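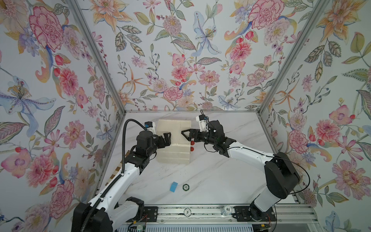

双腕セル2号機 定期点検と配線手直しの記録

8/9/22

双腕セル2号機の定期点検を終えました。停止時間は予定の半日に収まり、現在は通常の運用に戻っています。次に点検を担当する班への引き継ぎを兼ねて、作業の内容と変更点をまとめます。

きっかけは左腕の手首カメラの映像でした。先月の後半から、肘を大きく伸ばした姿勢でときどき映像が途切れていました。ログを見ると、切断は連続運転200時間の間に20回あり、そのほとんどが手首を外側へひねった直後に起きています。カメラ本体を予備品に替えても変わらなかったため、ケーブル側を疑いました。

左腕のケーブルは、台座から腕の外側に沿って蛇腹の保護管を通し、手首の上を回してカメラへつないでいます。保護管を開けたところ、手首寄りの固定バンドの位置で被覆に折り癖がついていました。固定が強すぎて、ひねりの力が一か所に集まっていたようです。ケーブルをGuérinの屈曲用に交換し、バンドを一つ減らして、手首の上の輪を前より大きめに取りました。輪を大きくしすぎると今度は壁に触れます。全可動域をゆっくり動かし、壁に当たらないことを確かめてから本締めしてください。

右腕は肩まわりの細いケーブルを束ね直しただけで、部品の交換はありません。肩から右の壁側へ垂らしている部分は、引っ張られない程度にたるみを残してあります。見た目が気になっても、きつく束ねないでください。

架台側では、手前のアルミレールに載る左右の取付板を増し締めしました。右の取付板のボルト一本に緩みがありました。締付の順序は対角で、二回に分けます。合いマークは白から黄色に変えたので、白のマークが残っているボルトを見つけたら、今回の作業から漏れたものです。Uststeadの現場で連絡をください。

レールの下の基板は、ほこりを払い、コネクタの差し込みを確認しました。ここは天板で使う小物が落ちやすい場所です。レールの上に置いたチップも、運転を始める前に箱へ戻すようお願いします。基板の上に金属のものを置くのは禁止です。

グリッパは左右とも指の平行度を測りました。左は基準内、右は先端がわずかに開き気味だったので、シムを一枚入れて直しています。原点を取り直したあと、Skundexの校正プログラムで左右の座標を合わせました。校正点は全部で74点です。途中で止めた場合は最初の点からやり直しになります。再開の機能はありますが、前回の値が混ざることがあるため、2号機では使わないことにしました。

動作確認には、いつもの階段状のブロックを使いました。天板の奥の中央に置き、左右から指先を近づけて高さと間隔を見ます。ブロックは樹脂製で、強く挟むと段の角に傷がつくので、把持力の設定は下げておきます。続けて小さな赤い球、青い立方体、丸いチップの順に持ち上げの試験をしました。チップは薄く、大理石柄の天板から直接つまむのは難しい品目です。83回の試行で失敗は三回、いずれも指先が天板に届く手前で閉じていました。高さの補正値を下げてからは再発していません。

壁の花柄の壁紙は張り替えず、現状のままです。手首カメラの位置推定はこの背景で調整してあるため、一面だけ替えると校正からやり直すことになります。はがれを見つけたときは、自分で貼り直さず記録票に書いてください。清掃は乾いた布で行い、洗剤は使いません。

残っている作業は二つあります。一つは左腕の予備ケーブルの補充で、Jasowに発注済みです。納期は約三週間と聞いています。もう一つは右の手首カメラの再固定で、今のところ映像に問題はありませんが、次の停止に合わせて左と同じ手順で見直します。

次回の定期点検は9月を予定しています。日程が決まり次第、セルの予約表に停止時間を入れます。それまでに映像の途切れや異音があったときは、時刻と腕の姿勢を記録票に残してください。ログとの照合には時刻が必要で、分単位まであれば足ります。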